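Ranger les brosses et les petits accessoires de coiffure dans un panier à anse

Par Paula Bratu — juin 2021

Les brosses à cheveux finissent presque toujours au fond d'un tiroir, mêlées aux élastiques et aux barrettes. Un petit panier en plastique ajouré suffit pour les regrouper et les déplacer d'une pièce à l'autre. Comptez 9 minutes pour le rangement lui-même, et un peu plus si les brosses ont besoin d'un nettoyage.

Ce qu'il vous faut

Un petit panier ajouré, avec une anse si possible
Une table ou un plan de travail dégagé
Un drap ou une serviette claire
Un peigne à dents fines
Un bol d'eau tiède et un peu de shampooing doux
Une vieille brosse à dents

Étape 1 — Préparer la table

Débarrassez la table et passez un coup de chiffon. Si vous avez un drap clair qui ne sert plus, étalez-le : les cheveux et la poussière s'y voient tout de suite, et il suffit ensuite de le secouer dehors. Poussez ce que vous allez trier vers le fond et gardez la place devant vous.

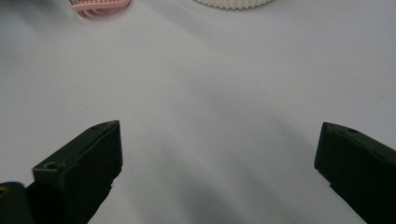 Le plan de travail blanc, dégagé au centre.

Sortez ensuite tout ce qui sert à la coiffure : salle de bains, chambre, sac de sport, vide-poches de l'entrée. Chez moi il y en avait aussi dans la voiture. Posez le tout au même endroit avant de commencer à trier, sinon vous ferez deux fois le travail.

Étape 2 — Trier

Faites un tas avec ce qui sert chaque semaine et un autre avec le reste. Les brosses dont les picots manquent ou dont le coussin est fendu peuvent partir. Même chose pour les élastiques détendus et les peignes ébréchés, qui accrochent les cheveux.

Les brosses de voyage se rangent avec la trousse de toilette, pas dans le panier. Mettez-les de côté dès maintenant.

Étape 3 — Nettoyer les brosses

Retirez les cheveux avec le manche du peigne, en partant du bord et en remontant vers le centre. Sur une brosse très chargée, coupez d'abord les cheveux entre les rangées avec de petits ciseaux.

Versez environ 600 ml d'eau tiède dans le bol avec une noisette de shampooing. Trempez la vieille brosse à dents et frottez entre les picots. Une brosse ventilée, tout en plastique, peut être rincée directement sous le robinet. Une brosse à coussin ne doit pas tremper : l'eau entre par le petit trou d'aération et met des jours à ressortir. Pour un manche en bois, un chiffon humide suffit.

Laissez sécher les picots vers le bas sur une serviette, une nuit entière pour les modèles à coussin. Ne posez pas les brosses sur un radiateur.

Étape 4 — Choisir le panier

Prenez-le petit. Un grand panier se remplit de choses qui n'ont rien à y faire et on revient au point de départ. Mesurez votre brosse la plus longue : le manche doit descendre assez pour que la brosse ne bascule pas, même si la tête dépasse.

Les parois ajourées laissent passer l'air et se nettoient au jet de la douche. Le mien est un modèle Sikder acheté en août, et il tient sans mal sur une étagère étroite. Si vous en récupérez un à la cuisine, lavez-le avant, le fond garde souvent des miettes.

Étape 5 — Remplir le panier

Commencez par l'objet le plus encombrant, en général la brosse. Glissez-la manche en premier, en biais, la tête appuyée sur le bord ou contre l'anse. 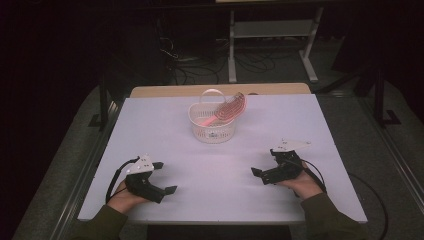

Placée de cette façon, elle se prend d'une seule main et laisse de la place au fond. Ajoutez ensuite les peignes, debout contre la paroi. Les barrettes et les épingles passent à travers les ajours : mettez-les dans une petite boîte fermée ou un pot à couvercle, que vous poserez au fond.

Soulevez le panier par l'anse pour vérifier l'équilibre. S'il penche, ramenez la brosse vers le milieu ou placez le pot du côté opposé.

Étape 6 — L'entretien

Retirez les cheveux des brosses une fois par semaine. Videz et rincez le panier tous les 2 mois, en même temps que vous lavez les brosses — notez-le sur le calendrier si vous avez tendance à oublier.

Si plusieurs personnes partagent la salle de bains, prévoyez un panier chacune. Smaranda Zamfir m'a suggéré de nouer un ruban de couleur différente à chaque anse, ce qui marche bien avec les enfants qui ne lisent pas encore.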